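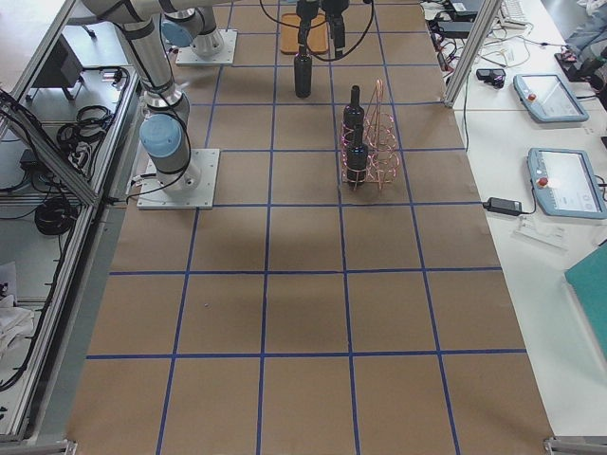
Do you need a real wine cellar to keep a few bottles at home?

A small wire rack and a spot that stays fairly cool and dim will do nicely for most of us. If you drink your wine within a few months of buying it, a shelf in the hallway or the bottom of a pantry is plenty. Cellars are lovely, but they are for people who can leave a bottle alone for ten years, and I have never been one of those people.

What I'd like to go through is how to set up a little wine corner with a rack, a wooden tray or board, and whatever bottles you have on hand. I put my first one together on top of a Koskela sideboard that came with our apartment, and I've moved it so many times since then that I have grown quite fond of the job.

Before you start

You'll want:

A tabletop wire rack, ideally one with a handle
A wooden tray or board large enough for a bottle and a couple of glasses
A soft dry cloth and a slightly damp one
A tape measure
Your bottles

Measure the surface first. Mine is 39 inches wide and 16 inches deep, and I still managed to bring home a rack that hung over the front (it now lives at my sister's house and holds rolled-up towels very well). Write the numbers on your phone and take them to the store with you. Measure the height too if there's a cabinet or shelf overhead. A rack with a tall handle needs room above it, plus enough space to get your hand in when you want to lift a bottle out.

Step 1: Pick the spot

Look for somewhere away from the stove, the dishwasher and any sunny window. The top of the refrigerator is a favorite in a lot of kitchens and I understand why – there it is, flat and empty – but it gets warm up there and it hums all day. Try standing in your kitchen at three in the afternoon in July and see where the light falls. You may be surprised how far it reaches.

Step 2: Clean and level the rack

Wipe the rack with the dry cloth, getting into the curves of the wire where dust likes to settle. Copper-colored finishes show fingerprints, so I hold mine by the handle and go over it once more at the end. Skip metal polish unless you know what the finish is. My rack is a Sesberg, and the colored coating on it would not thank me for a scrub.

Set it down and press gently on each corner. If it rocks, try turning it around, and if that doesn't help, a small felt pad under the short side usually settles it.

Step 3: Load the bottles

Put the first bottle in the lowest slot and work your way up. A light wire rack with one bottle up high and nothing down below can feel tippy, and it's a good habit anyway. Slide each bottle in slowly until it rests against the wire without being forced.

Racks vary a good deal in how they hold things. Some lay the bottles flat, and others tilt the necks upward. If yours tilts them up, keep it for wine you plan to open fairly soon. Bottles with real corks are better off lying down when they're going to wait a long time, so that the cork stays moist. Screw caps don't mind either way.

Leave one bottle out of the rack, standing up. That's your next one to open, and having it set apart saves a good bit of turning and label-reading when company is already at the door.

Step 4: Get the tray ready
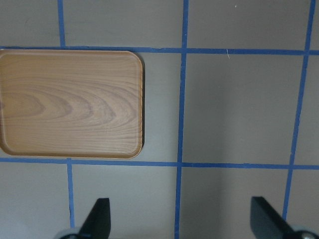

A reader named Forkonus wrote in to say that oiling the tray before its first use made all the difference, and that two thin coats of food-safe mineral oil, left overnight between coats, kept red wine rings from soaking in on a bare wood tray that had stained badly the year before. I've since tried it on my own and I agree, with one small addition: check whether your tray is already sealed. Oil just sits on top of varnish and leaves you with a sticky mess to wipe up.

For a bare wood tray, rub the oil along the grain with a soft cloth, wait twenty minutes, and wipe off whatever hasn't gone in. For a sealed one, the damp cloth and a quick dry are all it needs. Please don't leave either kind soaking in the sink.

Step 5: Arrange everything

Set the rack toward the back with the handle where you can reach it, then the tray beside it, and the standing bottle on the tray or next to it. Leave a little air between the pieces. I like the corkscrew in the drawer right underneath – on the tray it tends to wander off to the other end of the kitchen.

Dust the whole corner when you do the rest of the room, and give a bare tray a fresh coat of oil whenever the wood starts to look pale and thirsty.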